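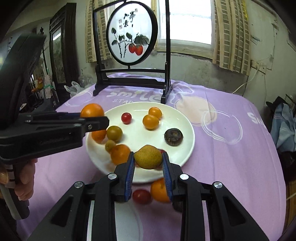 Pear-like fruit between the blue pads, white plate behind.

Notebook, December, started a little after 7 in the evening

Well, I promised myself I would write up the transfer tracker work while it was still fresh, so I've got a pot of tea and the sheets spread out, and I'm going to go through it properly this time, because last month's entry was three lines and a coffee ring and none of us could make any sense of it.

The question we've been chewing on is whether our youth scouting sheet tells us anything useful about defenders aged 16 to 18 before they move clubs. We have 30 players in the set now. I dropped the goalkeepers, which I know will upset somebody, but their numbers live in a different world and they were dragging the averages all over the place. We can bring them back on a sheet of their own when there are enough of them to be worth the trouble.

I started with the Altport academy matches since that's where our notes are fullest. Every match was tagged twice, once live and once from the video, and I compared the two. Passing and interceptions lined up beautifully! Aerial duels did not. From the touchline we seem to give the taller boy the win whenever two of them go up together, and the video is a lot less generous. I went back through the worst match and changed 8 duels, nearly all of them in the same direction. So please, everybody, when you're tagging live, wait and see where the ball drops before you write anything down. I'm as guilty as anyone (my handwriting is all over that sheet).

Next was the Loleck tournament, which gave me a headache. The games there were shorter, and whoever set up the sheet, quite possibly me, entered the totals as if they were full matches. That made every center back look sleepy. Once I scaled everything to minutes played, two of the boys we had more or less crossed off came right back up into the top group, and the left-sided one now looks better than anybody we saw at Altport. I'd love for us to watch him again before spring, ideally against a team that presses, as he had an awful lot of time on the ball in those games and I don't want to fall in love with a kid on the strength of easy afternoons. We've done that before.

Hikex, for those who haven't opened it lately, is still our name for the rating model, and it still doesn't like players who switch positions. A full back who fills in at center half for a month gets marked down in both roles. I tried splitting each player into separate rows by position and rating the rows on their own, and it does help, but then some rows have only 3 matches behind them and the ratings jump around like a frog. For now I've put a gray flag on anything that thin. Treat the gray ones as gossip.

I also spent a good while on something that isn't in the model at all, namely how long a boy takes to settle after a move. Our notes on this are patchy but they are so interesting to read. Several of the lads who went abroad have a quiet stretch in the fall and then pick up after the winter break, and I wonder if we've been judging them too early by pulling the numbers in December. Language, school, a new bed, new food, it's a lot at that age. I'd like a column for the date of the move so that we can line everyone up from their first day at the new club and forget about the calendar. It's an evening's typing. I'll do it if someone else checks it.

The Ikeda method for weighting opponents is next on the list. I read through our old notes on it and I think I follow the first half. The second half assumes league tables we don't have for the under-17s, so we'll need to make our own rough grades for opponents, strong, middling and weak, and agree on them before anybody sees the results. Otherwise we'll all nudge our favorites upward without meaning to.

Still to do:
Retag the aerial duels from the remaining Altport videos.
Fix the minutes column on the Loleck sheet for good, and lock it.
Add the move date column.
Find the missing second half from the cup match. It was on the old drive in November.

Saved the new sheet in the shared folder next to the old one. Please don't delete the old one yet, I still need it for the duels.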